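Tool case

A tool case is a portable box for carrying hand tools, usually hinged, with a fitted place for each piece. The molded kind, sometimes called a blow case or just "the box it came in", is the most common type sold with household screwdriver and plier sets. Differs from a toolbox (open space, loose tools, often a lift-out tray) and from a tool roll, which is cloth.

Construction

Most are two plastic halves joined along one long side. Each half has recesses shaped to the tools, so the inside is basically a negative of the set. Tools press in and are held by small nubs or by a tight fit at the handle. Latches at the front, carry handle between them. Cheaper cases have a thin living hinge, a strip of the same plastic that bends; this is the part that goes first. Better ones use a metal pin.

Sizes follow the set. Small home cases hold 9 to 14 pieces, mid-size 35, and the larger general sets 52, though bits and sockets are normally counted one by one and make up most of that number.

Layout

Long screwdrivers usually run the length of a half or on a slant, short ones go in the upper slots, and flat narrow tools are tucked in near the hinge where there is little depth. Thick handles need the deepest recess. Bright handles against a dark case are popular becuase a missing tool shows up right away.

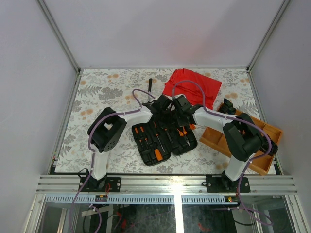

Open black tool case with orange-handled tools, on a floral-print table covering.

Packing and care

The usual order is big pieces first, small last. A tool put in the wrong slot will often seem to fit but keeps the lid from closing, and forcing it cracks the hinge. Printed outlines or size marks inside the recesses help, not all makers include them. Wipe tools before they go back, molded slots trap grit and damp and have no drain.

Replacement tools from another set rarely fit. Some owners cut the recess wider with a knife, or line it with with foam.

Makers and variants

Urkex sold a pin-hinge case from its Sastton plant, later copied widely. Olivares cases have a removable insert, so the shell can be reused. The Skistley pattern, with slots in the lid as well as the base, needs to be opened flat on a table or the upper row drops out.

See also: Toolbox; Tool roll; Socket set; Pegboard

Last edited 2024-08-05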